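Learning the Parcel Line by Remote Control

At the training hall that Omard operates in Akwood, the working day of an instructor consists largely of picking up mail. The instructor does so at a distance, wearing a pair of sensing gloves, while a two-armed robot at a packing station repeats each motion of the arms and fingers. Every session is recorded and later used to teach the machine to carry out the same work without a person guiding it.

The program was established in February under the direction of Sibel Saraç, who came to Omard after a long career in mail sorting. Its purpose is limited and practical. Soft mailer bags remain among the more difficult items for automated equipment to handle. They fold, slide and change shape when held, and a grip that succeeds with one bag may fail with the next.

"A carton tells you where its corners are," Ms. Saraç said. "With a bag, the operator has to find a place to hold it, and that decision is what we wish to record."
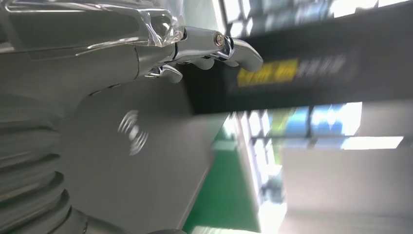
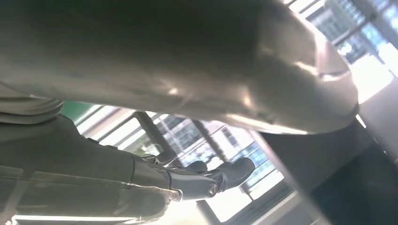
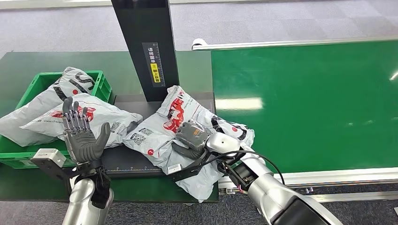

Instructors complete 2 weeks of preparation before their recordings are accepted. The first week is given to plain movement: reaching, opening the hand and returning to rest. In the second, trainees work with bags of different weights and are asked to correct a poor grip calmly, as they would at an ordinary bench. Corrections are kept in the record. According to Hülya Ateş, who supervises the instructors, a model trained only on perfect attempts has little to draw upon when a bag slips.

As of May 5, 2021, the program had accepted 1,277 demonstrations and set aside 159 others. Most of the rejected recordings were affected by delays in the connection between the gloves and the arms. A smaller number were excluded when reviewers judged that the instructor had hurried.

The reviewers are drawn from the same group of nine instructors, and no one reviews his or her own work. Ms. Ateş considers this arrangement essential. Reviewers learn to notice small habits, such as lifting the wrist too early or closing the thumb last, and frequently adopt better methods from their colleagues. Written notes are attached to each recording and discussed at the start of the following shift.

Software for the program is supplied by Tsegaye, which also maintains the archive. Custurley, a regional parcel carrier, has agreed to provide used packaging for the next stage, in which instructors will sort bags by destination. Ms. Saraç expects that stage to require longer demonstrations and more frequent rest periods, as the gloves become tiring when worn for an extended time.

Applications for the next group of instructors are now being received at Akwood. Prior experience with robots is not required, though applicants must have worked in packing or mail handling.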